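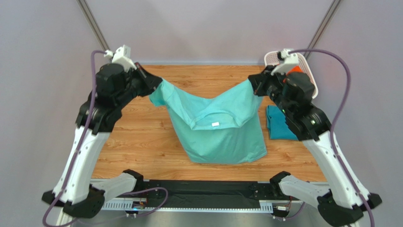 Flulico Home Forum > Laundry and Closets > Folding T-shirts: pick it up by the shoulders or leave it flat?

sockdrawer_mel
OK folks, I have fallen hard for folding. I did the whole family's T-shirts last night, all 55 of them, and I had a great time! My question is about the start. I've always grabbed a shirt by the two top corners, let it hang, given it a snap, and then laid it down and folded. My sister-in-law says the hanging part is wasted motion and you should smooth it out flat on the table from the beginning. Who's right? I want to get the stack really even this time, we have open shelves and everything shows.

prairielint
Hang it first, always. When you hold a tee at the shoulders the weight of the fabric pulls half the wrinkles out for you. Then lower it so the hem touches the table before the rest does and sort of walk it down. I love that part. You get a nice square body to work with and the sleeves land where they should.

Garnel
Gotta disagree. I fold on a big table and I never lift a shirt higher than my wrist. Lifting by the corners stretches the neckline, especially on the thin cheap ones. Put it face down, smooth from the middle out with your palms, sides in, bottom up, done. My old tees from the Gavumside fun run are still in good shape and I credit the flat method.

prairielint
Two seconds of hanging is not going to stretch a neckline lol. Hanging them on a line overnight by the shoulders, sure, I've seen that.

Garnel
Two seconds times every wash for ten years!

tubsofbleach
You can both be right. Heavy cotton gets picked up, thin stuff stays on the table. What matters way more is that you fold to the same width every time. I cut a piece of cardboard to the width of my shelf and used it as a guide for a month or so until my hands knew the size. Now I don't need it. Best free thing I ever did for my closet.

sockdrawer_mel
Oh I love the cardboard idea, trying that tonight. Do you fold into a rectangle and stack, or go smaller and stand them up in a row? And where does everybody put the finished ones while they're still working? I keep knocking mine over.

tubsofbleach
Flat rectangles for open shelves, standing up for drawers. Finished ones go off to the side of the table, same side every time, with the basket at the back corner so you reach over the clear part and never over the stack. One piece in the middle, one place for done, basket behind. I like a white plastic basket with the holes in it, you can see what's left at the bottom and nothing stays musty. Bright things I leave on top so I know which shirt is coming next, and the pale stuff I save for the end when my hands are warmed up and I'm folding my neatest. Sounds fussy but it really does go faster.

Valtonen
Side note on baskets: do not stuff them. I did 70 liters' worth into one basket for years and then wondered why everything needed ironing. Two half-full baskets are so much better.

quietcorner
Am I the only one who folds on the floor? I sit on the wood floor with the radio on and it's the nicest half hour of my day. Tons of room, nothing falls.

Garnel
My knees said no to that a long time ago. But a wood surface is great either way, the cloth slides just enough when you smooth it. Much better than folding on the bed, where everything sinks in.

prairielint
Yes!! The bed is the worst. Agree with you on that one at least.

sockdrawer_mel
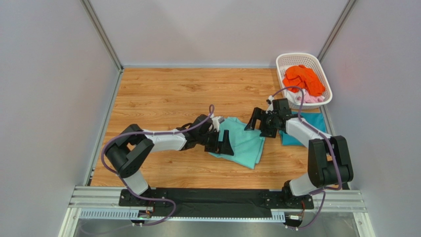
Reporting back! I went with tubsofbleach's layout and the cardboard, and did half the load hanging first and half flat. The hanging ones looked a little crisper to me, sorry Garnel, but the flat ones were quicker and I did like not swinging fabric all over the place. The edges line up so well now that I went and redid the towels too. Next up is fitted sheets, and I have 4 of them, so wish me luck.

Garnel
Crisper for now. Check those necklines in September.

quietcorner
Fitted sheets need their own thread. The last one had 900 replies and we still didn't agree on the corners.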